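The Man Who Wants You to Stop Buying Shelves

Gyula Antal has spent his working life putting storage into other people's homes. He now says most of it made things worse.

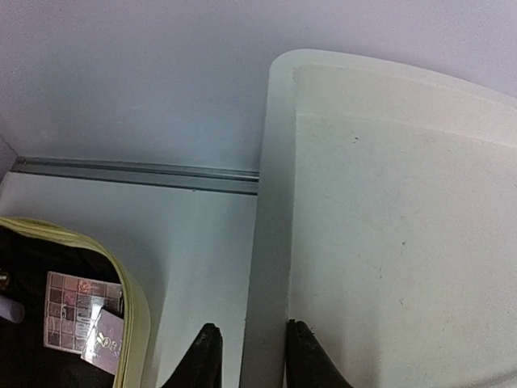

A metal rail against a pale wall.

I went to meet Gyula Antal expecting to be sold something. People who tell you to own less usually have a book coming, or a course, or a set of matching boxes. Antal has a pamphlet. It is 10 pages long, he prints it himself, and he gave me two copies because he had forgotten giving me the first.

He fitted closets and kitchens in Noson for most of his adult life, first for a firm called Plustoteck and then on his own. He stopped taking storage jobs a while back and now does repairs, mostly doors. His argument is simple enough to fit on a napkin. Storage does not clear a house, he says. It gives the stuff a place to hide, and once it is hidden you buy more.

"I would put in a wall of cabinets and the customer would cry, they were so happy," he told me. "Then I would go back to fix a hinge and the cabinets were full and the floor was full too. Same floor!"

I asked how many times he had seen that. He said always. I said it couldn't be always, and he looked at the table for a bit and said, "Often."

This is my trouble with Antal. He is good company and he has seen the inside of a lot of closets, but he only ever went back to the houses where something had broken. A cabinet that is stuffed until the door hangs crooked gets a repair visit. A cabinet with six plates in it does not. When I put this to him he agreed right away, which I hadn't planned for.

"Yes, sure. The tidy people don't call me," he said. "Maybe there are many tidy people. I never met them."

To be fair to him, he did once try to keep track. He wrote to 160 old customers and asked whether they had more room than before he came. He won't say how many wrote back. He will say that one of them, Noémi Juhász, sent him a four-page letter, and he gave me her number.

Juhász is less of a fan than he thinks. She had him build her a hall closet, and she still has it, and she likes it. "He came back years later and told me to rip it out," she said on the phone. "I asked him where the coats would go. He said, how many coats? I have five coats. I have a husband and two sons. Where does he keep his coats?"

I asked Antal where he keeps his coats. On a hook, he said. His wife's are in a closet, which he built.

He gets more convincing when he talks about money. The last big job he did came to 400 hours, for a couple who wanted every wall in the spare room covered. By his account they were storing things they could have replaced for less than the price of the doors. He told them so at the start. They hired him anyway, and he took the work.

"I had a van to pay for," he said. "I am not a monk."

Miklós Hegedűs worked beside him on that job and still fits closets for a living. He told me he has read the pamphlet and finds it annoying. "People need somewhere to put the vacuum cleaner," he said. "Gyula got tired of lifting heavy panels, and then he got a philosophy. His knees were bad before his ideas were."

I read that back to Antal, who laughed for a good while and said the knees part was true.

What does he want people to do, then? The pamphlet says to wait a year before putting up any new shelf. I asked why a year. He said a month felt short. I asked whether anyone had done it, and he named his neighbor, Shahab Sharifi, who had wanted shelving for his garage and waited. Sharifi confirmed the story over the fence. He also said that he'd spent the year parking on the street, and that the shelves are going up in May.

"He can do what he likes," Antal said, a little stiffly. "I offered to hang the door."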